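**Communiqué de presse — pour diffusion immédiate, mai**

# Trakis lance un abonnement au pain rassis

Marnbridge — La maison Trakis, qui vend du pain frais depuis assez longtemps pour savoir qu'il ne le reste pas, annonce l'ouverture de sa formule « Lendemain ». Les abonnés recevront chaque semaine trois pains de la veille, tranchés ou non, à un prix que notre comptable qualifie de courageux.

Le principe tient en une phrase. Le pain invendu part le soir dans un sac en papier, et il arrive chez vous avant sept heures du matin, l'heure à laquelle personne n'est en état de protester. 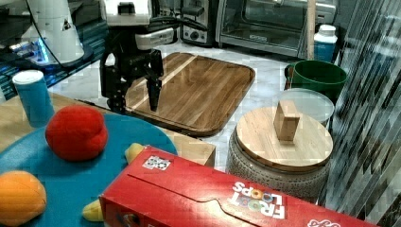

## Ce que contient le sac

Un pain de campagne, un seigle, et un troisième laissé à l'humeur du fournil. Un feuillet de recettes accompagne la livraison : pain perdu, panade, chapelure, et une soupe à l'oignon dont la version longue a été refusée par l'imprimeur. Les trois premiers mois d'essai ont réuni 335 foyers du quartier Benavides. La plupart ont fini leur pain. Quelques-uns ont avoué des canards.

Trakis rappelle qu'un pain de la veille n'est pas un pain malade. Il se garde à plat, côté coupé contre une planche en bois, et retrouve de bonnes manières après un passage au grille-pain ou cinq minutes de four. 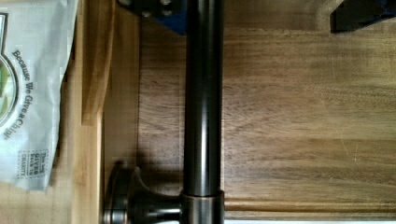

Le sac en plastique reste déconseillé : il rend la croûte molle et le mangeur mélancolique. Quant au réfrigérateur, nous savons que vous le faites. Nous préférons ne pas en parler dans un document officiel.

## Où et comment s'abonner

Les inscriptions se prennent au comptoir de la rue Pellska, dans la limite de 500 abonnements pour la première saison. On peut suspendre la livraison pendant les vacances, à condition de prévenir avant midi. Les réclamations portant sur la dureté du produit seront lues avec intérêt.

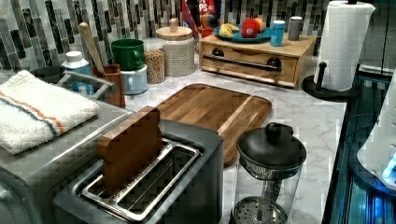 Eliécer Chambi juge pour sa part que la formule arrive un peu tard, sa famille mangeant le pain de la veille depuis toujours « sans abonnement, sans feuillet et sans communiqué ». Il s'est tout de même inscrit, pour le seigle.

**Contact presse :** au comptoir, rue Pellska, Marnbridge, de préférence après la fournée du matin.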